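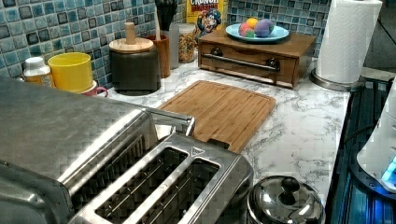

Figure 1. Two-slot toaster and grooved cutting board on a veined worktop.

6 min read

3.2 Bread storage and toasting habits

Households in Stollow kept diaries over five weeks in February and March, noting when bread was bought, where it was stored and when it was last eaten. Most of the waste came from the ends of sliced loaves. Unsliced bread was cut as needed and lasted longer, although several diarists wrote that it went stale from the cut face inwards – a complaint also recorded by Ostapchuk in the Skurkska survey.

Toasting delayed disposal by two days at most. Diarists toasted bread they called "dry" but threw out bread they called "old", and the two words were often used for loaves of the same age. Households that froze half the loaf on the day of purchase wasted over 400 g less per month than those that did not.

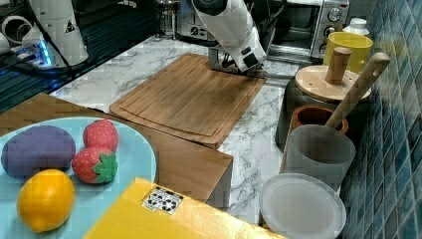

Figure 2. Wooden cutting board with perimeter groove, set diagonally on the worktop.

Crumbs were left out of the weighed waste. Crusts cut off for children were included, and were entered under the meal at which they were served.

Comments (2)

Lesia Hordiienko: Was pitta counted as bread? Table 4 does not say.

Solomiia Lysenko: We freeze ours sliced and it works fine for toast. Less good for sandwiches.

Contact | © Fesar Papers | Back to top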